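Vostider GS-2 Garment Singulation Cell

The GS-2 separates mixed, unsorted clothing into single items for hanging, folding or inspection. It is supplied to commercial laundries, uniform services and clothing reuse centres. One arm with a two-finger gripper works over a flat table, picking from the pile and placing each garment on an outfeed belt or tray. A camera at the wrist selects the grasp point. Printed, plain, light and dark fabrics can be run in the same batch.

Rated throughput is 310 items per hour on mixed casual wear. Maximum batch weight is 7 kg. Bulky items such as quilts and lined coats must be removed beforehand.
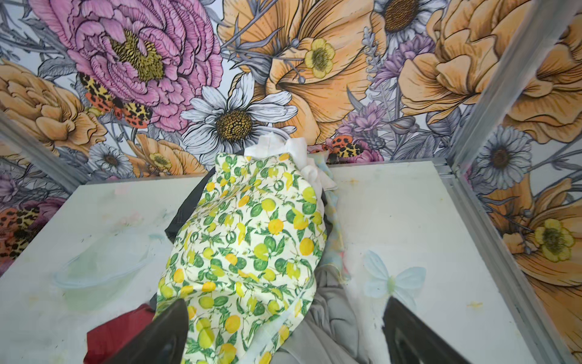
Grip force is set by fabric class at the operator panel. If two garments come up together, the arm returns both to the table and selects a new point. After 2 failed attempts the cell signals for manual assistance and holds the batch.

Staffing: the cell replaces the hand-separating position at the head of the line. Operators are normally reassigned to stain checking, repairs and loading. At the Gidodport plant, one operator now looks after the cell and the adjacent folding station, and reaching into deep bins is no longer part of the shift. Operator training takes 40 hours, including lockout and fault recovery.

Options: Estora outfeed conveyor, left or right hand; Tremblay bin lifter; spare finger set, black.

Colour of guarding to order. Lead time on request.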